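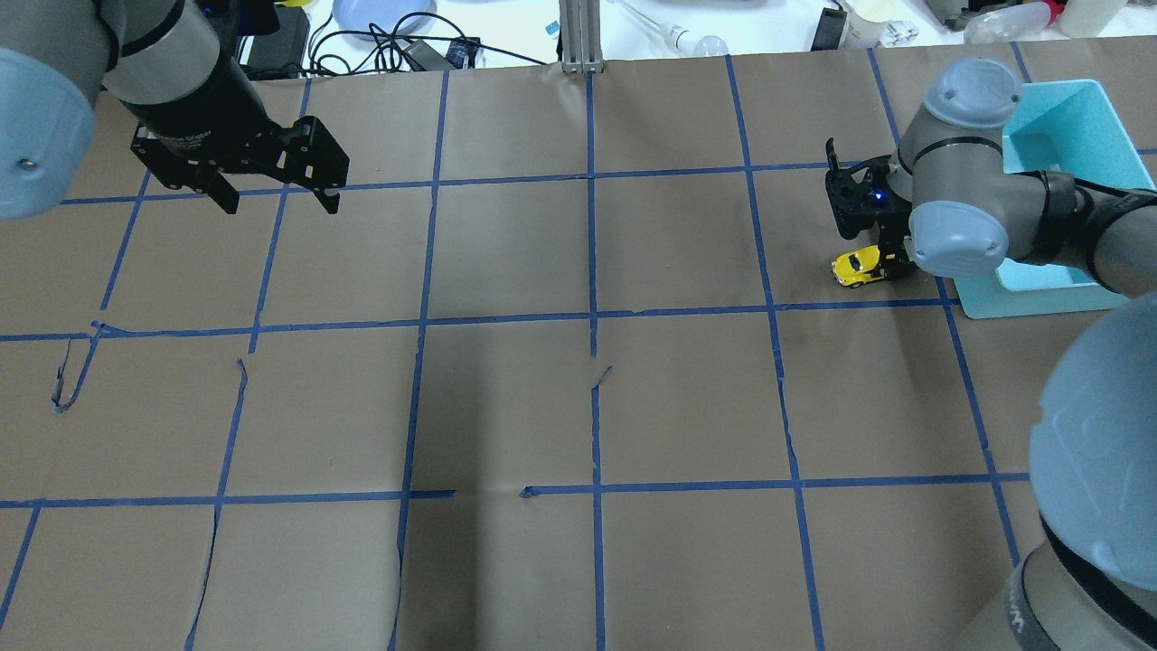
Yellow car just above the grid, blue tape on paper. Teal tray at the right.

Table Grid – the gallery

Quick page, sorry for the rush, want these up before Monday. The grid is the one we've been using for the parking game. Blue painter's tape, straight onto the table covering, squares done by eye. Aicha Mahrous did the long lines, Kaede did the short ones and they still argue over whose are wavier.

The tape – one strip has let go on the left side and curls right over. Also a gap in the line across the middle, ran out of roll and started a new one. Will fix it before August, probly. Painter's tape is the right stuff for this though, comes up clean and you can shift a line in a minute. Tried masking tape last year, never again.

The cars – little yellow one is everybody's favourite. Rounded roof, Beetle shape, silver bumper. 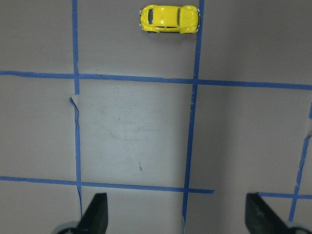 Rules, for those who keep asking. Car goes in a square, not on a line. Touching the tape is a half point off. Nose can come right up to it, thats fine, Prys Parri has made an art of it. First to 12 points wins and picks the next colour.

The shine on the yellow – lovely in the right light, a pain to photograph. Got 127 pictures off the day and most were glare.

More to come when Antonina sends hers. If you want full size copies leave a note at the bottom, say wich ones, and give me 4 days.

Updated 2026-01-18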